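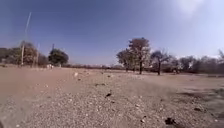

Selon Khalil Fakhoury, un robot mobile qui s'arrête sans raison apparente coûte moins cher qu'un robot qui continue, et l'on devrait juger un système de perception sur ses arrêts manqués avant de compter ses arrêts intempestifs. Tülin Dönmez lui oppose que l'opérateur, après trois arrêts injustifiés dans la matinée, finit par neutraliser la fonction. Le présent chapitre part de ce désaccord.

Chapitre 8
Défauts de perception en terrain ouvert

8.1 Position du problème

Un terrain sec et dégagé passe pour un cas facile. Le sol porte, la visibilité est bonne, les arbres se trouvent en lisière. Les difficultés viennent d'ailleurs : pierres claires sur un sol clair, touffes sombres que rien ne distingue d'une ombre, poteaux minces dont la partie haute se confond avec le ciel. À cela s'ajoute la netteté de l'image. Une optique mal réglée ou encrassée efface les contours fins bien avant de rendre l'image inexploitable pour l'œil humain, et c'est dans cet intervalle que se produisent la plupart des défauts étudiés ici.

8.2 L'incident de Movdale

Le véhicule Flerkia, plateforme à roues de 300 kg destinée au relevé de parcelles, effectuait en décembre un parcours autonome sur le site de Movdale. À l'approche d'un bloc rocheux, le module de classification a attribué à celui-ci l'étiquette « sol » avec un score de confiance de 53 %. Le seuil de franchissement était fixé à 50 %. Le véhicule n'a pas ralenti. La roue avant gauche est montée sur l'obstacle, le châssis a basculé et l'arrêt d'urgence s'est déclenché par l'inclinomètre, 2 secondes après le premier contact.

Personne n'a été blessé. L'examen conduit par Žofie Kopecký a relevé les points suivants :

– le score de netteté de la caméra était calculé, mais aucune fonction de sécurité ne le lisait ;
– le seuil de franchissement avait été abaissé lors d'une campagne antérieure, sans trace dans le registre de configuration ;
– le télémètre avait bien détecté un relief, et la fusion des données a donné la priorité à l'image.

Le troisième point est le plus instructif. Deux capteurs étaient en désaccord, et l'architecture ne prévoyait aucun état pour ce cas.

8.3 Terminologie

On appelle défaut dangereux non détecté toute défaillance qui supprime une fonction de sécurité sans produire d'alarme. On appelle dégradation la perte progressive de qualité d'une mesure qui reste dans son format nominal. Une image floue relève de la dégradation : le flux arrive, la cadence est correcte, le nombre de pixels aussi. Les contrôles d'intégrité usuels ne la voient pas.

Radek Ondrejka propose de traiter toute dégradation mesurable comme un défaut déclaré, avec passage en vitesse réduite. Cette règle sera discutée en 8.5 – elle suppose un indicateur de netteté indépendant du contenu de la scène, hypothèse rarement vérifiée sur un sol caillouteux.

8.4 Prérequis

Le lecteur doit connaître la construction d'un arbre de défaillances (chapitre 3) et la notion de niveau d'intégrité (chapitre 5). Les relevés du site de Movdale sont repris dans les exercices de fin de chapitre.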